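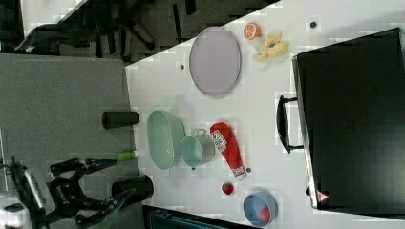

图:公共茶歇桌面,白色台面,椭圆形浅色餐盘旁为切开的橙子与剥开的香蕉

吉索社区互助问答站(Giseo)
栏目:办公与公共空间管理
分类:食品安放、茶歇区、访客接待

问题标题:共用茶歇区的切开水果应当如何管理?是否需要成文规定?

提问内容:

本单位租用温尼克斯(Wenix)园区办公楼的一层与二层,两层之间设一处共用茶歇区,由本单位与同层另外两家机构共同使用。茶歇区配有一张长桌、一台小型冷藏柜、一个水槽和两组吊柜,未设专职管理人员,日常保洁由物业按合同执行,每日上午与傍晚各一次。

自八月起,三家机构轮流采购水果供员工及来访人员取用。采购本身未出现争议,费用按季度分摊,单据齐全。目前存在的困难集中在以下几个方面,恳请有经验的单位予以指导。

第一,水果切开之后的放置时间没有统一标准。有人上午切开半个橙子,余下部分留在桌上,下午仍有人取用。也有同事认为切开的水果一律应在午前处理完毕。双方均无成文依据,行政部门难以裁定。

第二,餐盘、刀具与砧板混用。茶歇区原有的餐盘由各家机构自带,尺寸与颜色各异,用后常无人清洗,隔日才由保洁人员收走。刀具只有一把,切过糕点之后又切水果,有员工就坚果过敏问题提出过书面意见。

第三,桌面被占用。访客常将随身箱包、设备箱、文件盒直接放在长桌上,与食品相邻。本单位曾张贴提示,请来访人员将物品置于墙边矮柜,效果有限。

第四,果皮与剥开未食用完的香蕉等物易招引果蝇。夏季物业喷洒过一次药剂,但因桌面上有食品未收,部分员工对此表示不满。

本单位行政部门拟起草一份《共用茶歇区使用办法》,初稿已有三页,送交另外两家机构征求意见后,对方均认为篇幅过长,不便执行。现希望了解:

一、类似情况下,切开水果的室温放置时间一般如何规定?
二、规定应当写到何种详细程度?
三、共用区域内各机构的责任如何划分较为妥当?
四、是否需要在规定中写明访客物品的摆放位置?

如有现成文本可供参考,亦请不吝提供。本单位愿意在正式施行后将定稿上传至本站资料区。

补充说明(提问者后续添加):茶歇区日常使用人数按门禁记录统计为200人,包括访客。冷藏柜容量较小,放不下整盘水果,只能放置保鲜盒。物业方面答复称,可以增加一次午后保洁,费用另计,尚未签订补充协议。

浏览:3,381
回答:3

回答一(已被提问者采纳)

答复单位类别:园区综合服务机构

您好。本机构负责沃姆汉(Womham)办公园区内若干处公共休息空间的日常管理,所遇情形与贵单位所述相近,现就四项问题分别答复如下,供参考。

关于切开水果的放置时间

我方现行做法为:水果切开或剥皮后,在室温下放置不超过两小时;室内温度较高时缩短为一小时。超过时限的,不论外观是否变化,一律处理。需要留存的部分应装入带盖容器并立即冷藏,当日下班前食用完毕,不得隔夜。

上述时限参照的是一般食品安全常识中对易腐食品室温存放的通行要求。各地主管部门如有具体规定,应以当地规定为准。贵单位若所在楼宇设有餐饮服务,建议先向餐饮服务方索取其内部标准,两者保持一致,以免出现同一楼内两种口径。

执行中最常见的困难在于无法确认切开的时间。我方的处理方式是在桌旁放置一叠小纸签和一支笔,切水果的人写明时刻,压在盘边。纸签不要求写姓名。施行初期有人忘记填写,我方规定凡无纸签的切开水果,保洁人员巡查时可直接收走,两周之后填写情况明显改善。

另有一项更为简便的办法,即减少切开。采购时优先选择小个整果,如小橘、小苹果、带皮香蕉,由取用人自行剥食。橙子、瓜类等须切分的品种,仅在有会议或集中接待时提供,由当次会议的承办部门负责切分与善后。我方自采用此办法后,切开水果的剩余量大幅下降,相关意见也随之减少。

关于规定的详细程度

三页确实偏长。建议分为两份文件:一份为机构之间签署的管理约定,可以写得完整,包括费用、责任、争议处理;另一份为张贴于现场的使用须知,控制在一张纸之内,字号以站立时能够看清为宜。员工和访客只需阅读后者。

现场须知以五至七条为限。我方所用文本抄录如下:

公共茶歇区使用须知
1. 取用食品前请洗手。
2. 水果切开后请填写时间纸签,两小时内食用完毕。
3. 绿色刀具与砧板仅供切水果,请勿用于其他食品。
4. 餐盘用后请自行清洗并放回架上。
5. 果皮及剩余食品请投入带盖垃圾桶。
6. 桌面仅供摆放食品与餐具,随身物品请置于置物架。
7. 冷藏柜内物品请标注日期,未标注者将于当日傍晚清理。

关于责任划分

我方不建议按“谁采购谁负责”划分。采购与使用往往不是同一批人,由采购方承担全部善后,时间一长容易影响采购积极性。较为稳妥的做法是按周轮值,当周轮值机构指定一个岗位(写岗位,不写个人,以免人员变动后无人承接),负责午后巡查一次,内容包括清理超时食品、擦拭桌面、检查刀具是否归位。巡查一次用时五分钟左右即可完成。

轮值表由三家机构共同确认后张贴。遇节假日顺延,不作补值。

费用方面,若增加午后保洁,建议按各机构在册人数分摊,访客不计入。以门禁次数分摊看似精确,但核对工作量较大,且容易引起争议。

关于访客物品

有必要写明,但应当先有可供放置的地方,再作要求。墙边矮柜的问题在于高度不足,访客弯腰放置不便,又担心物品离开视线,因此仍会放在桌上。我方后来在茶歇区入口一侧加装了与桌面等高的置物架,并在架下留出空位供大件箱包落地存放,之后张贴的提示才真正起到作用。

箱包底部接触过地面、车辆行李舱等处,与食品同置一桌确有不妥。若短期内无法添置置物架,可将长桌划分为两段,以明显的分界标识隔开,食品一侧铺设可擦洗的桌垫。此为过渡措施,效果不及置物架。

以上意见供贵单位参考。管理约定的文本因涉及合作方信息,不便公开,现场须知可自由取用。

提问者回复:感谢详尽答复。现场须知拟参照贵方文本修改后使用。另有一事请教,无纸签食品由保洁人员直接收走,是否曾引起纠纷?

回答者回复:施行首月有过两次,均因当事人不知有此规定。后将该条款在各机构内部通知中单独列出,此后未再发生。建议正式施行前预留一周告知期,告知期内只提示,不清理。

回答二

答复单位类别:企业行政部门

同意前一答复关于两份文件分开的意见,以下补充过敏与器具方面的内容。

提问中提到有员工就坚果过敏提交书面意见,此事应优先处理,不宜等待办法定稿。单把刀具切过含坚果糕点后再切水果,存在交叉接触的可能,仅以清水冲洗不能视为充分清洁。建议立即采取下列措施:

(一)增购刀具与砧板各一,以颜色区分,分别用于水果与糕点,收纳位置亦应分开。
(二)在糕点摆放处标明是否含有坚果、乳制品、麸质等常见致敏成分。外购糕点可将包装标签剪下压在盘边。
(三)书面回复提出意见的员工,说明已采取的措施及预计完成时间。

书面回复一项容易被忽略。本部门曾处理过类似意见,实际措施早已到位,但因未正式告知,当事人在半年后再次提出,造成不必要的往来。

关于餐盘,各机构自带、样式各异的情况,本部门认为可以保留,不必统一购置。样式统一固然整齐,但破损后须按原样补配,反而增加采购负担。只需统一两点:一是均可进行高温清洗,二是无缺口与裂纹。有缺口的餐盘应及时剔除,不宜因其尚能使用而留置。

关于果蝇,药剂喷洒不应在有食品的情况下进行。贵单位可在与物业的补充协议中写明:消杀作业须提前一个工作日通知,作业前由当周轮值岗位清空桌面及台面,作业后以清水擦拭方可恢复使用。日常预防以清除果皮和保持水槽干燥为主。垃圾桶须带盖,每日至少清空两次,桶底渗漏的汁液同样会招引果蝇,换袋时应一并擦拭。香蕉成熟后气味较重,夏季建议减少单次采购数量,改为分批送货。

关于分摊比例,本部门与前一答复意见略有不同。若三家机构中有一家访客明显多于其他两家,仅按在册人数分摊可能有失公允。可以在人数分摊的基础上设定一个固定的访客附加比例,每年核定一次,年中不作调整。

以上意见仅代表本部门经验。

评论:请问糕点标签压在盘边,是否会被取用者碰落?

回答者回复:会有此情况。现已改为使用立式小牌夹,夹在盘后方。

回答三

答复单位类别:未注明

我单位规模较小,没有制定过此类规定,做法是下班之前桌上所有东西一律清掉,不论是谁的,也不论是否吃完。施行以来没有人提出意见。

水果我单位只买苹果和香蕉,不提供刀具。

另,贵单位可向塞奥(Seo)后勤服务平台查询,该平台资料区有若干份公共区域管理模板,下载需要注册。我单位下载过一份,内容偏重会议室预约,茶歇部分只有半页,是否适用请自行判断。

评论:不提供刀具的办法在有接待任务时恐难执行。

评论:同上。我单位接待时由会务方自带已切好的果盘,结束后由会务方带走,茶歇区本身不设刀具,可供参考。

提问者最终说明:

综合各方意见,本单位与另外两家机构已达成初步一致。现场须知压缩为六条,另行签署管理约定一份。刀具与砧板已先行增购,对员工书面意见的回复亦已发出。置物架因涉及墙面施工,须报温尼克斯园区物业审批,审批期间暂以桌垫划分区域。午后保洁试行一个季度,期满后再议是否续签。

定稿文本待三方盖章后上传至资料区,届时在本页附上链接。

本问题已标记为“已解决”,仍可继续补充回答。

相关问题
共用冷藏柜内无主物品的清理周期
会议茶歇剩余食品能否分发给员工
物业消杀作业的告知义务如何写入合同
公共区域轮值表应由哪一方保管

页面说明:本站回答由用户提供,不构成专业意见。涉及食品安全的具体要求,请以当地主管部门发布的规定为准。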